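From the Feeding Corner

Those of you who have been with the Wultedine newsletter since May will remember that we promised a few words on dry food, and how to keep mealtimes from taking over the kitchen floor. Well, it has taken us until 26 July 2026 to get around to it - summer does that - but we have had 41 letters on the subject and they were a pleasure to read.

Most of you, it seems, still pour straight from the bag. We did too for years, and we always gave too much. What changed things at our house was a plain glass dish, the kind you might bake a small casserole in. We tip a day's kibble into it in the morning and serve from there with a long-handled scoop, so anyone passing through the kitchen can tell how much is left before they fall for those big eyes a second time.
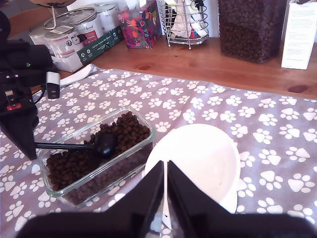
Dry kibble in a clear glass dish, with a black scoop and a white bowl on the paw-print mat.

A mat is worth having too, even a simple fabric one. Ours gets shaken out over the back step every evening and goes in the wash with the dog towels (never with our own, we learned that one early). Put the dish and the bowl close together on it, and whatever rolls off the scoop has a fair chance of landing somewhere easy to clean.

A reader in Tovum asked whether glass is too heavy for children to carry. Ours stays put on the table and the bowl does the traveling, which has worked nicely so far. Do keep writing - next time we would love to hear about your water bowls, and how you keep them from sliding across the room.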